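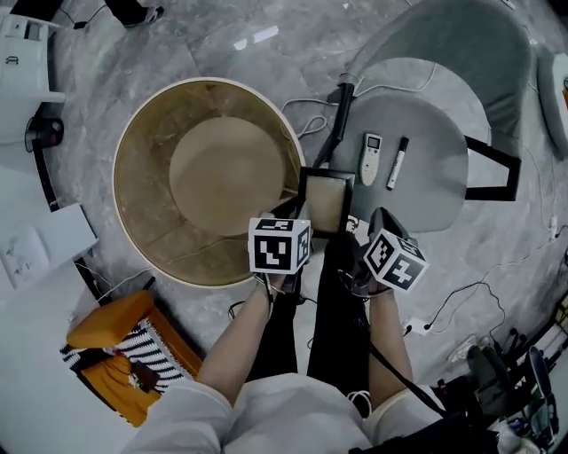
Both grippers up, bin ahead, remote and marker on the gray chair.

Notebook > Home tasks > Tidying

Last updated: June, 9:40 p.m.

Tidying again, with the hand-held grippers. The premise is that if I can clear a room with two fingers per side and no wrist feel, a machine with the same hardware has a chance. I remain unconvinced about the second half of that sentence.

Task list as written: remote off the chair, marker off the chair, picture frame moved to the shelf, paper squared on the white table. Limit of 600 seconds per run. I did 5 runs.

The remote is easy if approached across its width. The marker is not. It rolls on upholstery when the first finger touches it, and I corrected for that by pushing it against the chair back, a move I never planned and could not have written down beforehand. Maximiliano Quiroga thinks this is the whole argument for recording people. He may be right. The Plostlow arm at Retamal was given 9 attempts at a similar pen last month and closed on air in most of them.

The paper is worse. A single sheet flat on a table has no edge to take hold of. I slid it to the side and pinched the overhang. Grorna's software still treats "slide" and "drop" as one event.

Cables on the floor I left alone. Any machine working in a real living room will have to cope with them, and I would not put money on it this year.

My present estimate: picking up rigid objects, yes, slowly. Paper and cloth, no. Deciding what counts as untidy, no.

Forearms sore after run 3. Next time the striped cloth on the orange stool, folded once. Ask Clata about softer finger pads.

Filed under: Robots in the house, Manipulation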